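Open house at the Woltley basket works, January

We got to Woltley a little after ten and parked behind the Dendar feed store, which lets visitors use its lot. Admission was free. The catalog runs to 1,258 items, and the showroom has space for only a small part of them.

The first room is storage baskets, mostly big ones with lids. The fruit and bread baskets are in the side room, on white tables. I spent the most time there, looking at a rectangular one in tan with a braided rim.
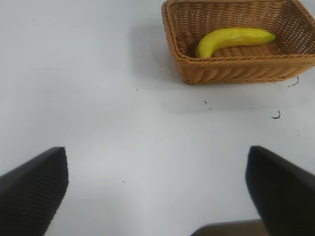
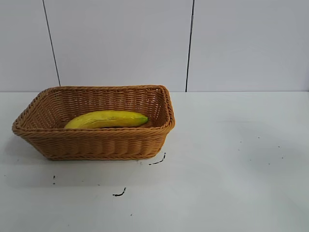
The same style of basket and a yellow banana:

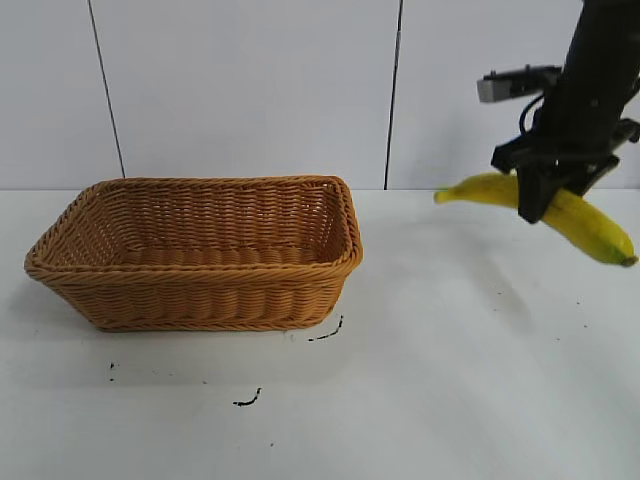
Prices for the smaller sizes start at $17, and the largest tray is $60. I asked about liners and was told Mostoten makes them to order – allow a month. The weaving floor was closed until the afternoon, so we had coffee at Benjelloun across the street and came back at one. The tour takes half an hour. Wear flat shoes, the stairs are steep.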